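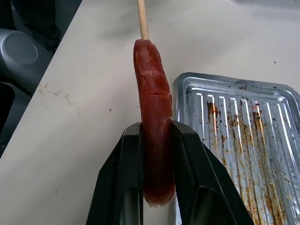 Sausage on a skewer, held by the Zirkico's two fingers, with the ribbed tray alongside.

Zirkico gripper arm, reviewed after a spring in a commissary kitchen

I run the hot side at Edside, a prep kitchen that sends food on sticks to places that would like you to think they made it themselves. In March the owners bought a Zirkico. It was meant to handle skewered sausages, moving them from the grill tray to the packing line, and I was told it would free my crew for higher-value tasks. I asked for a list of those. I'm still waiting on it.

Setup took two days. The arm bolts to the table, the fingers snap on, and then you teach it by dragging it through the motions, like showing a teenager how to load a dishwasher. The tablet software is fine. It has a cheerful chime when it boots, and you can turn the chime off under Settings, then Sounds, then Other Sounds.

Grip is the best thing about it. There are 61 steps of finger pressure, and we live between 18 and 22. Go higher and you're making pâté. Casings that have already split on the grill are the hard ones, as anybody with tongs could have told it, and it does better with them than I expected. It takes the sausage low down and leaves the stick alone, and you can hold something up to it by the skewer and it will close on it politely. It does not snatch. I have worked with people who snatch.

Speed is a different story. On a good shift we packed 1738 skewers with the arm running, and the old hand-packed record on the whiteboard is higher. The difference is that the old record left three people with sore wrists and a bad mood that went on till payday. The arm plods. It plods the same at 5 a.m. as it does at noon, and by noon I've come to admire that.

Now the part the brochure skipped. The job didn't go away, it moved over a couple of feet. Somebody has to turn the skewers so they all face the same way. Somebody has to wipe the fingers, and those cutouts hold grease like a grudge, so buy a bottle brush. Somebody has to notice when the arm stops and stands there with a sausage, thinking. My packers used to talk to each other across the table all morning. With the arm in the middle they talk around it, and a bit less. One of them asked me if she was now its boss or its assistant, and I said I'd find out. Her pay did go up slightly when we put "operator" on her badge, but only after I'd made a nuisance of myself upstairs. If you're buying one of these, have that conversation before the crate arrives.

Nobody was let go. Two people who wanted off the line got off it, one to ordering and one to the cold room, and both seem happier. We also haven't replaced the last person who quit, so draw your own conclusions.

Cleaning: the fingers come off with a quarter turn and go in the sink. The body does not go in the sink. The manual says this in very small type.

Support: slow but human. The replacement finger pads we ordered through Annan arrived quickly and cost more than I'd like. They wear out after 500 hours or so by my log, sooner if your grill cook is heavy on the oil, and mine is.

We had a Gukex on trial before this. It was faster and it threw things.

Good: gentle hands, steady pace, wrists around here have improved.
Bad: greasy crevices, pricey pads, needs minding.
Would I buy it again? With someone else's money, yes, and I'd ask for the raise first. Four stars out of five. It'd be four and a half if they made the chime easier to find.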